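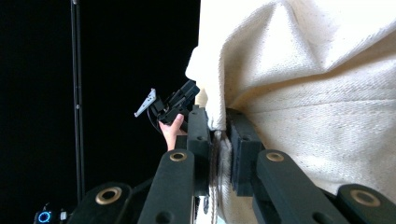 Fig. 1. Cream cloth sack, coarse weave with dark flecks, held at the gathered neck. Note the twisted two-tone cord.

Household Textiles, Unit 4: Drawstring Sacks and What They Are Good For
Handout to accompany the lecture of 12 October 2018
Kerstin Hinrichs, Fulstead

Read this before the practical. Bring a cloth bag from home, any size, as long as it closes with a cord. Please don't buy one for the class.

1. Why spend a session on a bag

Because so much is claimed for them. The cloth sack has been sold to us as the answer to stale bread, sprouting potatoes, messy closets and plastic. Some of that may be true. Most of it I have only ever seen on the tag attached to the bag, and a tag is a poor source. In this unit you will be asked, for each claim, who is making it and whether they are also selling the bag.

2. Terms

Canvas: in the trade, a heavy plain weave. In shops, almost anything stiff and cream-colored. If you cannot examine the cloth and check the weave, write "canvas-like" in your notes and leave it there.

Unbleached: cloth that has not been whitened. It often shows small dark specks, usually bits of plant left in the yarn. Specks are also easy to fake, and I have handled a polyester blend that had them. Do not write "natural cotton" on the strength of a few flecks. The sack in Fig. 1 has them, and I would still want a fiber test.

Neck: the place where the cloth is drawn together. On an open sack there is no neck, only a channel or a row of holes for the cord.

Cord: may be braided or twisted. A twisted cord in two shades, brown and pale as in Fig. 1, makes the lay of the strands easy to follow by eye. That is a help in class. I would not accept it as evidence of strength, although the Rieger sales sheet for their "heritage cord" tries very hard to suggest so.

3. How the closure works

Pulling the cord shortens the opening and forces the cloth into folds. The folds press on each other, and that pressure holds the bag shut, along with the friction on the cord. Thick cloth makes fewer, fatter folds and leaves a hole in the middle of the neck. Thin cloth packs down smaller but slips more easily. You will read that a drawstring "seals" a bag. It does no such thing. Put flour in one and turn it over above a dark table if you need convincing.

Look at how cloth behaves above and below a tight pinch. It puckers near the neck and bulges farther out. A bulge tells you very little about the contents. Stiff cloth will stand out on its own, and students regularly record an empty sack as full because it looked generous. Open it, or weigh it.

4. Claims to test

"Keeps bread fresh." Compared with what? Left on the counter, cut side up, almost anything will do better. Roswitha Rathjen kept loaves for us in August in cloth, paper and a lidded tin, and the cloth ones had the hardest crust by the second morning. One kitchen and one month, so treat it as a hint.

"Lets vegetables breathe." Potatoes want dark and moving air. A thick sack gives plenty of the first and an unknown amount of the second. The Uvine leaflet says their weave is "fully breathable" and gives no figure at all.

"Washes like new." Ours did not. We cut 12 squares from an Atden laundry sack, measured each at 30 cm a side, and washed them warm. They came back shorter in one direction than the other. The cord shrank less than the cloth, so a made-up bag would have had a loose closure.

"Lasts a lifetime." Whose? Check the channel first. The cord wears through its seam long before the body of the bag gives out, and a torn channel is a dull repair that most people will put off forever.

5. Practical

Work in pairs. Record the following for each bag:

Weave, as seen with the hand lens
Fiber, as stated on the label, and whether you believe it
Cord: twisted or braided, color, any fraying
Size of the hole left when drawn as tight as you can manage
State of the channel seam, inside and out

Then hang the bag by its cord with the 4 kg weight in it and leave it for 22 minutes. Measure the hole again. If it has not changed, say so. A result of no change is perfectly good and I am tired of seeing it dressed up.

Hold the neck firmly while you tie off — a second pair of hands helps with the thicker ones. Use a slip knot or a bow. Anyone who ties a granny knot will be untying it.

6. Written work

One page, due at the next session. Choose a single claim from a label, leaflet or shop website, copy it out exactly, and say what you would have to measure to check it. Do not tell me whether you like the bag.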